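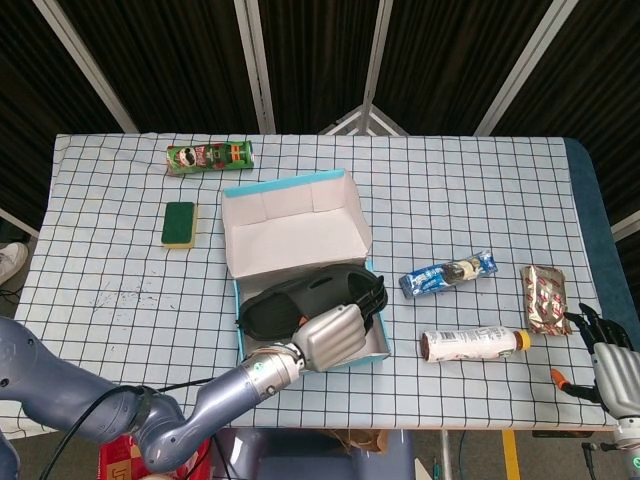

Last changed: February, by the list archive

Subject: Re: shoebox task, second round
To: melix-club list

Hi all,

Replies to Szymon's points are under his text.

Szymon Urbańczyk wrote:
> I would like the second round to use the same table layout as the
> first, shoebox in the center with the lid open and the snacks and the
> bottle on the right. Can we agree on this before people start recording?
> Also, do we score the slide as one item or do we need the pair?

The layout is fine with me. Keep the grid cloth on, the Volent scripts use the black lines to find the table. The sponge and the chip canister stay on the left as distractors. Neither arm should touch them, and if one does, the run scores zero.

One slide is enough for this round. The grasp at the heel and strap is the one we want everybody to start from, with the fingers over the side of the box. Teams that grip at the toe have had trouble letting go cleanly.

> How many runs per team?

40 per team, and 10 of those with the box turned. Hukia and Říha have both said they can do that in two evenings. If you use the other hand for the foil pouch, log it as a separate task. The Oreo pack and the bottle can wait until the slide runs are in.

We have roughly 1,000 runs on the club drive from the first round, and many have no team name in the log. Please fill that field in this time. I will not sort them by hand again.

The room is open from 4 pm. Check the wrist bolts before you power up.

Melix robotics club list | Contact the list owner | Back to top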